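Week 8: two grippers and a microwave

Butkienė, June 3, 2019

I picked this project because I thought hand-held grippers would be the easy option. No motors to burn out, no arm to crash into the bench, just a pair of tools you hold in your hands and use the way a robot would. I was wrong about the easy part, but I've had more fun with this than with anything else on the course!

The question was simple enough. We had two sets of finger pads to choose from, and I wanted to know which one should go on the grippers before we start collecting proper demonstrations. The first set is the Jelline pad, which is soft and a bit sticky. The second is the Skelto pad, which is firmer and holds its shape when you squeeze hard. I'd been swapping between them since March without keeping decent notes (sorry), so this time I did it properly: the same kitchen tasks, the same person on each side, and 80 tries with each pad.

Most of the tasks were picking and placing. Cups, spoons, a sponge, that sort of thing. Both pads managed those and I got a bit bored, if I'm truthful. The microwave was where it got interesting, as you have to reach into a tight space, keep hold of a dish by its rim and not knock the sides on the way.
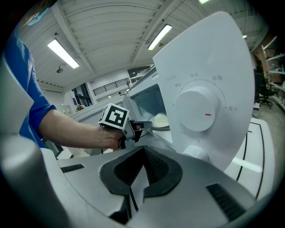

Figure 2. Reaching into the microwave, with the other gripper's ribbed finger pad in the foreground.

The Jelline pad was lovely on the rim of a dish. It gives a little, so you don't need to line up perfectly, and I dropped fewer things with it. The trouble came when I let go – it clung on, and the dish would shift just as I was pulling my hand back. The Skelto pad needed a much more careful approach but it released cleanly nearly every time. My wrist got tired sooner with it, probably from squeezing too hard out of nerves.

I also had a fight with the tracking. The Itness software recorded 2635 short clips over the whole project, and I had to throw out a fair few from the early weeks where the marker had turned away from the tracking camera. Holding the gripper flatter helped a lot. So did slowing down, which I'm bad at.

For now I'm going with the Skelto pad for anything involving a dish, and keeping the Jelline one for light, awkward things like the sponge. I'd like to try one of each on the same gripper next – my guess is that it'll pull to one side, but I want to see it happen. The spare pads are in the drawer under the printer if anyone else wants a go before then.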